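Storing masking tape so the edges stay clean

Posted 10/6/22 by Skye Niven

I keep a stock of cream masking tape for trim work and have been putting the rolls in a shallow rectangular tray with a raised rim. Two problems. The rolls slide when the tray is moved, and the bottom edge of each roll picks up grit, which then shows up as a ragged line in the paint. The rolls that don't fit end up on the floor beside the tray and are worse.

Is it better to store them flat or standing on edge? And does a tray make sense for this at all, or should I go to a peg or a lidded box? The shelf I have free is 400 mm deep. I'd like to be able to take out one roll without moving the others.

tapeline_60

Flat, on the side of the roll, in a closed container. A roll left standing on its edge carries its own weight on one line of the outer wrap, and over a few months in a warm room it can go slightly oval. An oval roll unwinds in jerks and tears.

The grit is a separate matter. The sides of a roll are exposed adhesive, so anything on the surface under them will stick. Wipe the tray with a damp cloth, let it dry fully, and line it with baking parchment. Change the parchment when it looks dusty.

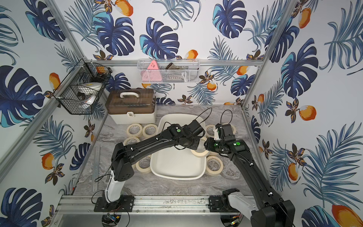
For sliding, the rim only helps if the rolls fill the tray. With a partial load, put a strip of rubber shelf liner under the parchment and fix the parchment at the corners. Load the tray from the back and take from the front. Don't lean a roll against the outside of the rim, as it will tip when the tray is lifted and land on its edge. One nick in the edge and the tape splits at that point on every turn.

Keep it away from heaters and direct sun. The adhesive hardens and leaves residue on the trim.

Merkska

I use a peg. Works fine.

R. Ritchie

A horizontal peg does what you want for access only if the roll you need is the outer one. Otherwise you are pulling off everything in front of it. It also leaves the sides open to dust, though less than a floor does.

With 400 mm of depth I would use a lidded box with upright dividers and lay the rolls flat, two high at most, with parchment between them. Write the date of purchase inside the core in pencil and use the oldest first. If an edge is already dirty, wipe it lightly with a cloth barely dampened with mineral spirits and let it air out before use. Test on scrap.

Related items
Removing old masking tape from window glass
Ilent trim brush sheds bristles (60 replies)
Zarora shelf liner: which side goes down?
Painter's tape or masking tape on fresh drywall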